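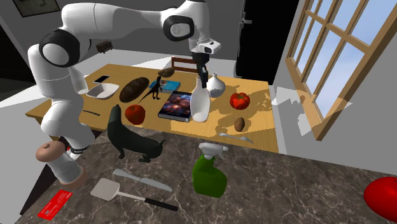 April, bread notes, batch 11. Third try at the rye blend with the Mandine flour. Hydration down a little from batch 10, everything else kept the same. Mixed at 7:40, rested, folded 3 times, shaped long because the round baskets were in use. I want the scoring across the top, like on the dark brown loaf lying diagonally on the table, instead of the single long cut I have been making. The long cut opened too far on the last two batches and the crumb dried out on one side.

Dough weight before dividing was 2000 g. Made 2 loaves. The first went in after the short proof, the second stayed in the cold box overnight.

Loaf 1: pale at the ends, good color in the middle. Crust softened within the hour. Crumb tight near the bottom, so probably still underproofed. Taste fine, a bit flat. More salt next time.

Loaf 2: better. Sour but not sharp. Cuts opened evenly. Some flour left in the creases, brush it off before baking.

Oven: the Strömberg runs hot at the back left. Turned both loaves halfway. The door seal needs looking at before summer. 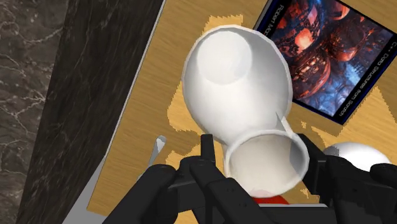
White vase, mouth toward the viewer, base at the top.

Starter: fed with Flurnus whole rye, slower than with the old bag. Moved it to the shelf over the oven. Peak came at 2:15 in the afternoon, well past when I needed it. If anyone feeds it before I get in, use the warm tap and write the time on the lid.

To do: order more parchment from Zuletti, clean the peel, try batch 12 with the same water and a longer first rise.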